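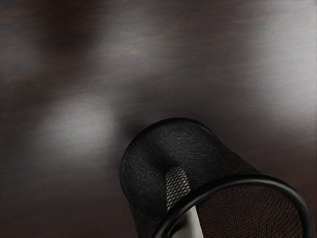
Can you tell from the outside whether a used car's odometer has been swapped along with the gauge cluster?
Usually you can't, and the modules that give it away are ones the seller never thought to touch.

1/ Background. On most cars built in the last 20 years, mileage is stored in more than one place. The cluster shows a number. The body control module often keeps a copy. The transmission controller and the ABS module may log distance with each fault code.

2/ A cluster swap changes one of those. If the replacement came from a junkyard car and was never coded to the new VIN, you get the donor's mileage on the display and the original mileage everywhere else.

3/ The car I looked at this month is a wagon with a 2.0 diesel. Hanane Tahiri bought it from a small lot and asked me to scan it before the return window closed. Display reading and service book agreed with each other. Neither agreed with the transmission.

4/ Freeze frame in the transmission controller: one stored pressure fault, logged 2522 miles above the current display. A fault can't be logged at a mileage the car hasn't reached.

5/ Before anyone says "miles vs. kilometers": checked. The module stores km and the scan tool converts. I read the raw value too and did the math by hand. Same gap.

6/ The gap is small, and I don't read it as fraud. A person rolling back a car takes off 70 thousand. This looks like a dead cluster, a used replacement, and a shop that set it from the last invoice.

7/ The last invoice in the folder is an oil change from November. The mileage on it is 1805 below the fault entry. Whoever programmed the cluster appears to have rounded down from somewhere — I can't reproduce their number.

8/ Tool notes, because I'll be asked. I used the Reltora handheld for the first pass and a laptop with the Gruninix cable for the raw reads. The handheld shows freeze frames but hides the mileage field two menus down, under "environment data."

9/ Cheap readers that only speak generic OBD-II won't get you there. They talk to the engine controller and stop. You need manufacturer-level access to the transmission, ABS and airbag modules.

10/ Order I use: full module scan, save the report, sort by stored mileage, compare the highest value to the dash. Do not clear codes first. Clearing wipes the evidence — I have watched a seller do it "to help."

11/ Damian Kuster asked whether an empty fault memory means a clean car. It means an empty fault memory. Check distance since codes cleared. If that reads 12 miles, somebody cleared them 12 miles ago.

12/ Outcome: the lot put the cluster replacement in writing and corrected the mileage on the bill of sale. Hanane kept the car. The pressure fault hasn't come back, but the fluid is due and she has it booked at Tistby.

13/ Next thread is on the key fob, which on some models stores a mileage value of its own.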